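Clonon Opens Its Parts-Sorting Bench to New Operators

Mumden, 14 Oct 2021

If you have ever tried to teach a grandchild to tie a shoe, you already know a little of what goes on these days at the Clonon workshop on Beneš Street, where people spend their mornings steering a pair of robot arms by remote control so that the arms can later learn to pick out solenoids, circuit boards and wire harnesses by themselves. Zuzana Zelenák, who leads the project, was kind enough to let us stay well past lunch (and to share her poppy seed cake!). 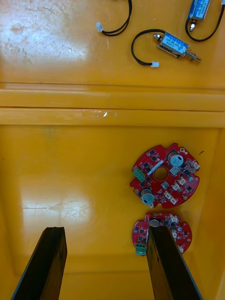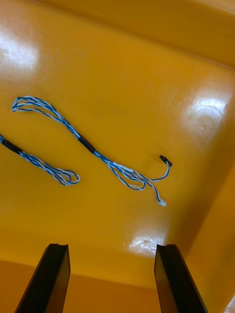
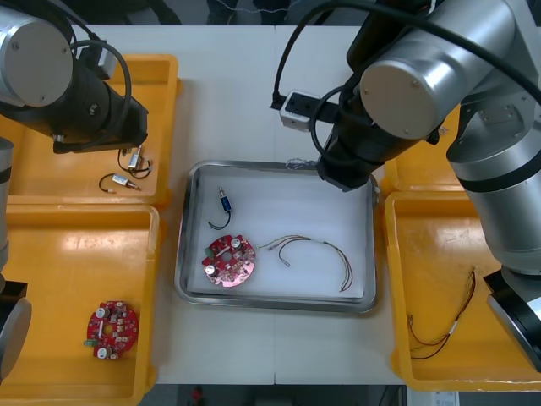 Patience at the Controls

The team hopes to have 400 recorded runs by February, each one steered from start to finish by a person. Wires are the part everybody groans about, Zelenák told us, and a new operator usually needs 6 sessions before the harnesses stop feeling like spaghetti. "You slow down, you breathe, and you try again," she said, laughing.

Jarmila Kollár came over from the assembly floor at Bilturance and says she still moves her own shoulders whenever the arms move. Her best morning so far was 34 runs, and she would dearly like to beat it.

Sign-up for the next group of nine operators is open at the workshop's front desk, and no experience with robots is needed.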